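Vokier Hand Gripper, Pair - Demonstration Visits and Loan Sets

Item 602. Sold in pairs, left and right. Also on loan through the Hernstead office.

The Vokier is a two-finger gripper that a person holds and works by hand. The fingers carry replaceable pads and close toward each other on riveted linkages. We sell it to teams who want to record household tasks in the rooms where those tasks get done, and most buyers ask to try a pair before ordering.

A demonstration visit is done at your place or at one of ours. Our usual home session is toy tidying on a play mat, with an open cardboard box to fill. Plush toys are a fair test of the pads. They squash and turn, and a round one can need both grippers on it before it will lift.

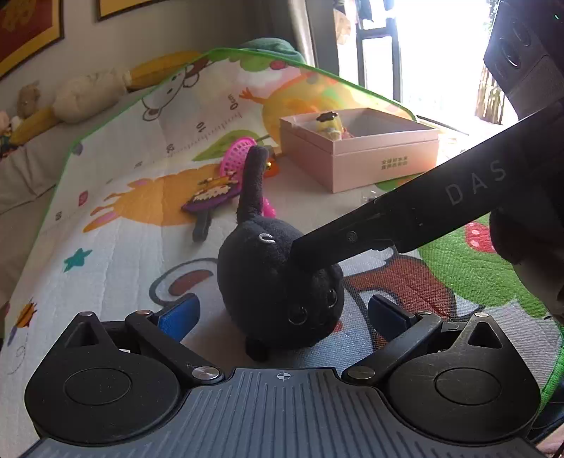 Visitors take turns after a short introduction. Allow 63 minutes for the full session, including setup. We bring 4 sets of spare pads and leave one with you - ask for the softer type if you handle mostly fabric.

Anything in plastic wrapping is harder. The wrapping slides and bunches before the fingers have hold of the thing inside, so we keep a wrapped cylinder for the second half of the session, along with smaller toys.
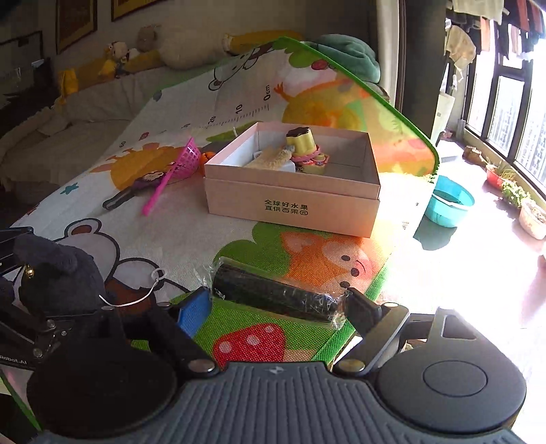 Lomamix Demonstrations

Bookings for homes and schools open again in September. Bring your own objects if you like, as long as they fit between the fingers and can stand being dropped.

The pair costs $1,230 with one set of pads. Loan sets go out with the Hattori carry case, and the case has to come back with them. Pads are wear items and are not covered by the warranty.

Page updated 27 March 2023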